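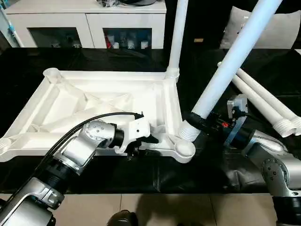
**Ticket:** Subtitles early on Usen, gets worse as it goes
**Opened by:** Jolanta Gajewski, Jurnham Film Society
**Opened:** July 14, 2023
**Player:** Serra, software up to date as far as I know
**Subtitle tool:** Jover
**Priority:** high, public screening tomorrow night, sold almost 500 tickets over the two sessions

### What's happening

Running Usen off the Serra with the English subs. Picture fine, sound fine, lips match. Subs are early. By the end of the opening titles they're 4 seconds early and by the ferry bit the mother is answering questions that haven't been asked yet. Unwatchable if you don't speak the language, and that's most of our crowd.

Then it fixes itself. Bang on for a minute or so, then starts creeping early again. Did this a few times through the film. I thought I was going mad.

### What I've tried before writing in

- Restarted the player. Same.
- Re-ingested from the drive. Same. Took all morning.
- Different film with English subs, one of ours from last season. Perfect, so not the player as a whole.
- Put in a subtitle delay in the Serra settings. Fixes one spot and wrecks the rest.
- Played it with no subs selected just to check sound again. Still fine.

Can't use the distributor's own subs, they only supplied French. The English ones came from the festival as one long text file and our last projectionist put them through Jover to make the package. He's overseas and not answering.

---

**Reply from support**

Thanks Jolanta, useful detail. Couple of questions.

Does the self-correction happen at the same places each time? And can you open the Jover project and tell us what it says for source rate and output rate? It's under project settings, second tab. Please don't change anything yet, just read it off.

Leave the delay setting at zero for now too. It'll confuse things.

---

**Update, Jolanta**

Delay back to zero.

Same places yes. Watched the start again plus a few jumps. It's at the reel changes. Film is in 6 reels and it snaps back into line at the start of every one, then drifts. Should of spotted that earlier. End of each reel is the worst, more than half a minute out on the long one.

Jover says source rate 24, output rate 24. Film is 24 as well according to the Serra. So they all agree??

---

**Reply from support**

They agree, but I suspect the source rate is wrong. If the festival made that text file against a 25 frame screener (very common for European titles, the TV and online copies are often 25), all the times in it are for a film that runs a bit faster than yours. Play it against 24 and the subs get ahead steadily, about two and a half seconds for every minute. Matches your opening titles and your long reel.

The reel thing fits too. Someone has set the first line of each reel by hand so it starts in sync, but nothing was stretched inside the reel.

Quick test before you redo anything. In the original festival file, find the time of the very last line of dialogue. Then find when the line is really spoken in your copy, counting from the first frame of picture. Divide yours by theirs. If it comes to a touch over 1.04 we've got it. If it's dead on 1 I'm wrong and we look elsewhere.

---

**Update, Jolanta**

Did it. Took a bit because the last line in the file is the song credit and not dialogue, used the one before that ("leave the lamp on"). 1.04 and a bit. I also tried a line from the middle, the argument about the boat. Same answer.

So how do I fix it, and do I have to do the lot by hand? 1,245 lines in the file. Please say no.

---

**Reply from support**

No! In Jover:

1. Save a copy of the project under a new name.
2. Remove the existing reel splits. It'll warn you about losing manual offsets, say yes.
3. Re-import the festival text file, with source rate 25. Leave output at 24.
4. When it asks "convert times or keep times", pick **convert**. Keep is the default and I'd bet that's how this happened.
5. Split by reel using the reel lengths from the original package, not by typing them in. There's a button, Read From Composition.
6. Check for lines that cross a reel change. Jover flags them in orange. Shorten them so they finish before the reel ends.
7. Export as a version file against the original, new title so you can tell them apart on the player.

One catch. If the film is encrypted your existing key won't open a new composition. It's tied to the one it was made for. Was the old English version given its own key?

---

**Update, Jolanta**

Ugh. Yes encrypted. There are two keys on the stick, one for the French and one for the English version he made. Will the English one work on the new one?

Steps 1 to 4 done. Three orange lines after the split. Two were easy, third is a long one that starts right at the end of reel two over the train, trimmed it and it still reads ok.

---

**Reply from support**

It won't, sorry. New composition gets a new ID so it needs a new key. Send the new composition file (just the small one, not the whole package) to whoever made the first key, along with your player's certificate. Ask for a window that opens today so you can test. Opening tomorrow afternoon is how people get stuck.

Meanwhile you can check timing without the key. Jover will preview against the screener if you've got one. Set the preview to stretch the same way or it'll look wrong when it's right.

---

**Update, Jolanta**

Emailed the distributor, rang as well. They say a couple of hours. Window asked for from today to the morning after the last session.

Preview looked good against the screener once I stretched it. Screener is 25, I checked the file properties, so there's your answer.

While I'm waiting - some of the accented letters are showing as empty boxes in the preview. Names mostly, and the village. Is that a seperate problem?

---

**Reply from support**

Separate, but easy. The font in the project hasn't got those characters. Project settings, font, choose the bundled one marked extended, then export again.

Important: did you already send them the composition file? Exporting again can change the ID, and then the key they're making is for the wrong one. Tick **keep existing ID** in the export box. It's greyed out unless the last export is still in the same folder.

---

**Update, Jolanta**

Already sent it. Had moved the folder to the stick so it was greyed out, moved it back, ticked it, exported. Compared the ID in both files and it's the same. Phew. Boxes gone in preview.

---

**Update, Jolanta**

Key arrived. Ingested the new version and the key, Serra shows it as playable, green light.

Checked on the big screen:

- opening titles: in sync
- ferry: in sync
- end of reel two, train: in sync, trimmed line goes a little quick but readable
- boat argument: in sync
- last line: in sync
- accents: all there, village name correct for once

Subs sit a bit low on our screen because of the masking, bottom row nearly touches. Raised them a notch in the player, not in the file. That setting stays on for other films doesn't it? Have put a note on the desk to put it back.

---

**Reply from support**

Yes, it stays on until changed, so the note is a good idea. If you want it to apply to this title only, add a cue at the head of the playlist to raise it and one at the tail to reset. Cues menu, subtitle position.

I'd also delete the old English version off the player before tomorrow. The titles look very alike in the playlist window and the old key is still valid.

---

**Update, Jolanta**

Old one deleted, playlist rebuilt with the cues, ran the head and tail and both fire. House lights cue had dropped off in the rebuild, put that back too.

Happy to close. Will reopen if anything odd in the first session.

**Status:** closed
**Cause:** subtitle file timed to 25, imported as 24 with times kept
**Fix:** re-import at 25 with convert, new export, new key, extended font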